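Re: [venstead-parents] toy swap Friday - what's still needed?

Dariusz Sikora wrote:
> Can someone confirm the hall time and whether we are still taking
> puzzles? I have 5 boxes in the garage and my wife wants them gone.
> Also is there a price limit or is it all swap, no cash?

Dariusz - doors at 4, setup from 3 if you can get off work. Puzzles yes but only if complete, last February we got stuck with a pile of them missing peices. No cash. Tokens at the door, same as before.

Still short on tables. Kasa cafe is lending us a couple, need a van to get them over. Anyone?

Blocks are the thing people keep asking me for. Plain wood ones, any size, odd sets fine. Bag them up by type if you have time, if not just bring them.
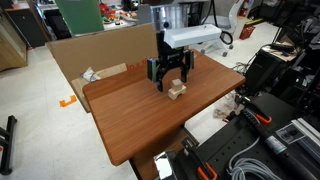
Plain blocks, arch and cube

No stuffed animals this time please, no car seats, nothing with a cord. Books OK, board books go fastest.

Flyers - I printed 200 and have 42 left, on my porch in the blue tub. Take some for the library and teh school office.

Will send the signup sheet tonight, running out the door now

M.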